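From the Play Kitchen Corner

Hello again from the back room at Parkinmont! October got away from me a little (the leaves, the colds, the great sock mix-up), but I did want to tell you what we've been up to in the play kitchen, which has turned into the busiest spot in the building.

It started with lunch. One of the kids decided the bears were hungry, and by ten in the morning there was a full café going, with menus drawn in crayon and a line that went past the coat hooks. Ginette Sutherland ordered toast four times and was told each time that it cost 900 dollars. She paid up, too — in buttons.

So we've been leaning into it. I put out a board, a bowl and a little food, and then I sit on my hands and wait. The bread is the big seller. The fruit mostly gets "squeezed" over everything, toast included, and I've been served more lemon tea than any person should drink before noon.

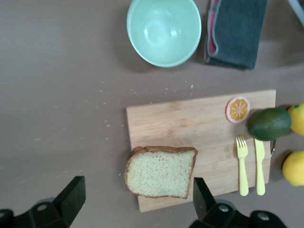
How do we keep the play food clean? Everything plastic goes into a sink of warm soapy water at the end of the week, gets a rinse, and dries overnight on a towel. Wooden pieces only get a wipe with a damp cloth, and they dry standing up so they don't warp.

If you're setting up something like this at home, please don't feel you need the giant set! I bought one years ago and spent whole evenings fishing tiny peas out of the heating vent. About a shoebox worth is plenty, and you can swap things out when the café gets sleepy. Mercedes Villca keeps her spares in a pillowcase on top of the fridge and brings down a few at a time, and her two think it's a delivery.

We could still use some aprons in small sizes, and a muffin tin if you have one that's past its baking days. Drop them in the basket by the front door any time before pickup. Old menus are welcome too, the more laminated the better — the café has big plans for a breakfast special, and I hear it's going to run me 3,000 buttons.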